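How I Put My Sweaters Away for the Summer (and Get Them Back Without Holes)

I used to do this the lazy way. Come spring, every sweater I owned went into a trash bag, the bag went on top of the closet, and in September I pulled the whole lot down and found out what the moths had been up to. After losing a gray cardigan I really loved, I got serious about it. The whole job now takes me one afternoon, and most of that is waiting for things to dry.

What you need

Wool wash or baby shampoo
A sweater comb or fabric shaver (mine is a Bredis, it was cheap and it's fine)
A few big towels
Cotton storage bags or a lidded bin
Cedar blocks and a bit of sandpaper

Step 1: Sort before you wash

Pull everything out and make three piles: keep, mend, give away. Be a little mean about it! If I didn't wear it once all winter, it goes. The mend pile gets fixed before storage, even if that means it sits on my chair for a week, and you should check elbows, cuffs and the underarm seams while you're at it. A tiny hole is a five minute fix now and a much bigger one after somebody yanks it over their head in the fall.

Step 2: Wash every single one

Yes, even the one you wore twice. Moths go for sweat, skin and food spills, including the ones you can't see. I fill the bathtub with cool water, add a capful of wool wash, and let each sweater soak for 10 minutes. Squish it gently, don't rub, and keep the darks away from the creams. Then drain, rinse, and roll it up in a towel like a jelly roll to press the water out. Don't wring it. I stretched a sleeve that way once and it never came back.

Dry flat, away from the heater. Cotton ones take me overnight, and the thick wool ones can take two full days (flip them once).

Step 3: De-fuzz

Wait until they're totally dry, then lay each one on something hard and go over the pills with the comb. Short strokes, one direction. Go easy on cables, the teeth love to snag on the raised parts.

Step 4: Fold, never hang

Hangers give you those awful shoulder bumps. I fold on the bed, it's the only flat spot I have that's big enough. Lay the sweater face down, smooth it with your hands, fold each side in toward the middle with the sleeve laid straight down along it, then bring the hem up to the neck. Chunky knits get one fold, thin ones get two.

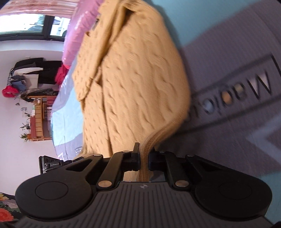 Folding the mustard cable knit on the bed, starting from the ribbed hem.

If the ribbing wants to flare out, pat it back into shape before you make the fold. It'll hold that shape all summer, good or bad.

Step 5: Pack them up

Heaviest on the bottom, lightest on top, and stop before you have to sit on the lid. I tried the vacuum bags from Rirkmont one year and they saved a ton of room, but my thick sweaters came out flat and creased and took forever to fluff up again. Now I use the Flovon cotton zip bags, the medium size. Tuck cedar in between the layers and give the blocks a quick sanding first so they smell like something again. 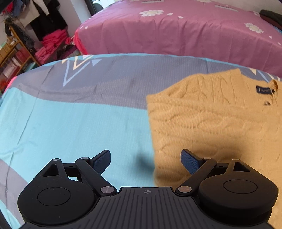 Step 6: Pick the right spot

Cool, dark and dry. Under the bed is great, a hot attic isn't, and I wouldn't trust my basement with a dish towel. Vacuum the shelf or floor first, corners too. I stick a piece of masking tape on each bag and write what's inside, then I peek in once in July and swap out any cedar that's gone dull.

When fall comes, take everything out a day early and let it air over the back of a chair before you wear it.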